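Store-brand hot chocolate: is the Jasley tin worth it?
Forum > Food & Drink > Cheap Treats
23 replies, showing page 1

kenza_a
Posted 2022-01-28
I went into Assefa for trash bags and light bulbs and came out with neither, plus a tin of the Jasley hot chocolate. It was seven dollars. I have paid less for shoes. But it had a little gold lid and I'd had a long week, so here we are.

Verdict after three mugs: it's good. It's thick, it tastes like a melted candy bar, and it doesn't leave that sandy stuff at the bottom. My question is whether it's seven dollars good, or whether I'm just being nice to it because I already threw out the receipt.

mugshot_leo
It's cocoa and sugar. You can make the same thing at home for pocket change and you get to feel superior while you do it. Two spoons cocoa, two spoons sugar, pinch of salt, splash of hot water to make a paste, then milk.

kenza_a
I own cocoa, Leo. I also own a treadmill.

EmikoBakes
I'm going to stick up for the tin. I used to be a homemade snob too, and then I read the label at the store. There's real chocolate ground up in it, which is why it gets thick like that. Cocoa and sugar won't do that unless you add cornstarch, and then you're basically drinking pudding.

mugshot_leo
What's wrong with drinking pudding?

EmikoBakes
Nothing, but call it what it is.

damian.o
Has anyone tried the Vonoton one? Same shelf at my Assefa, in a bag instead of a tin, a couple bucks cheaper. My kids can't tell them apart. My kids also once ate a crayon on purpose, so take that for what it's worth.

kenza_a
I bought the Vonoton last winter. It's fine. It's what hot chocolate tastes like at a skating rink, when you're cold enough that anything brown and warm will do. I finished the bag but I didn't think about it afterward, and I have been thinking about the tin since breakfast.

aicha_o
Okay, I have opinions on this and I've been saving them up since about the first of the year, so get comfortable. I did a side by side with my sister over a weekend, Jasley against Vonoton against the Gandura packets our mother swears by. Same milk, same mugs, same pan washed in between. We even did it with our eyes closed, which I don't recommend with hot liquids and a white couch.

Jasley won on taste and it wasn't close. Gandura came second, and I was surprised, because those packets have been in Mom's pantry since at least last June and one of them had turned into a brick. Vonoton was last. My sister said it tasted like a brown marker smells. 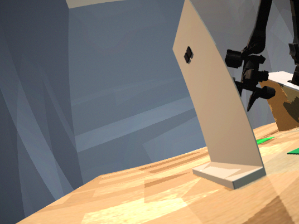
The catch is that Jasley tells you to use four heaping spoons per mug. Four! At that rate the tin is gone in a week and you're back in the store pretending you need light bulbs. I cut it down to two and a half with whole milk and it was still better than the other two. With skim it falls apart, so if you're a skim person just get the packets and save your money.

damian.o
My kids and I feel attacked by the marker comment.

mugshot_leo
You didn't include homemade in your test, so I consider the results void.

aicha_o
I didn't include soup either.

EmikoBakes
Two and a half spoons is about where I landed too. I do disagree on the Gandura though. All I get from those is vanilla, and the tiny marshmallows squeak.

aicha_o
The squeak is the best part??

pantry_ghost
Slightly off topic, but check the clearance end by the greeting cards. Mine had the Jasley tins marked down after the holidays, all of them a little dented. I got two. The dents don't affect the flavor as far as I can tell.

kenza_a
Going tomorrow. I still need trash bags anyway.

mugshot_leo
Fine. If there's a dented one I'll try it, but I'm putting it up against mine and I'm picking the mugs.

kenza_a
Update: they had one left and I bought it. Sorry, Leo. I forgot the light bulbs.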